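Housekeeping Methods, Section 2
Handout 3: Clearing a mixed table

Reading before the session: the Palamarchuk notes on surface load, first half only. Bring the blank sort sheet from Handout 2.

1. Scope

This handout covers a table on which tableware, food and one or more large items have been put down together without order. Tables used for a single purpose (a desk, a laid dining table) were covered in September and are not repeated. The Vinthorpe kitchen plan is used for storage distances unless the exercise says otherwise.

2. Terms

Footprint: the area of table an item covers as it currently lies. A suitcase lying flat has a much larger footprint than the same suitcase stood on end.

Blocker: an item whose footprint prevents sorting on the remaining surface. A table can have more than one.

Edge item: anything at or near the rim of the table. Items lying on their side within a hand's width of the rim are treated as edge items even if they look stable.

Carrier: an open container already on the table that can take other items to their storage place. Baskets and deep bowls qualify. Plates do not, except for items with a flat base.

Class: the storage group of an item. The groups in this course are drinkware, plates and bowls, food, and other. Play food is entered under other.

3. Order of work

3.1 Edge items first. Set upright anything that can stand and move it to the middle. Bottles are checked for a closed cap before they are turned.

3.2 Blocker second. Lift it clear; do not slide it. Sliding a case across a surface with small items on it pushes those items toward the rim, and step 3.1 then has to be done again.

3.3 Sort by class on the free surface. Leave a gap between groups wide enough for a hand.

3.4 Load the carrier. Soft or round items go in the basket. Cups and mugs are carried by the handle where there is one and are not stacked inside each other unless they are the same model.

3.5 Wipe, then return only what belongs on the table.

Students who trained with the Rondarus method will have learned to remove the blocker before anything else. That order is acceptable when the rim is clear. With edge items present it costs marks, as the case usually has to pass over them on the way out.

4. Worked case

The table below has one blocker and a crowded left side. Read it against Section 3 before looking at the sort that follows.
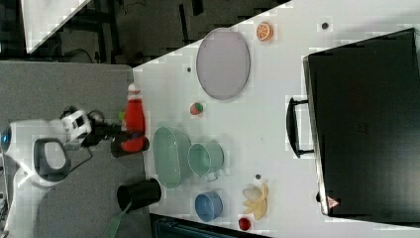

Figure 3.1. Mixed table with tableware, food shapes and a black suitcase lying flat.

Edge items: the red bottle on its side and the two black cups. The second cup is tipped over and is righted in the same pass.

Blocker: the suitcase. Its handle points toward the center of the table, so check the grip area before lifting.

Drinkware: both cups, the teal mug, the bottle.
Plates and bowls: the lilac oval plate, the small blue bowl.
Food or other: strawberry, orange slice, banana, small round red fruit. Enter these in one line and state which class you assumed.
Carrier: the pale green basket.

5. Exercise

Prepare a table of your own with one blocker and at least two edge items. Clear it once in the order of Section 3 and once in the Rondarus order, and record both times on the sort sheet. Vindov sheets are accepted if the columns are relabeled. The written part is limited to 50 lines – tables and sketches do not count toward the limit.

Submit on paper at the start of the next session.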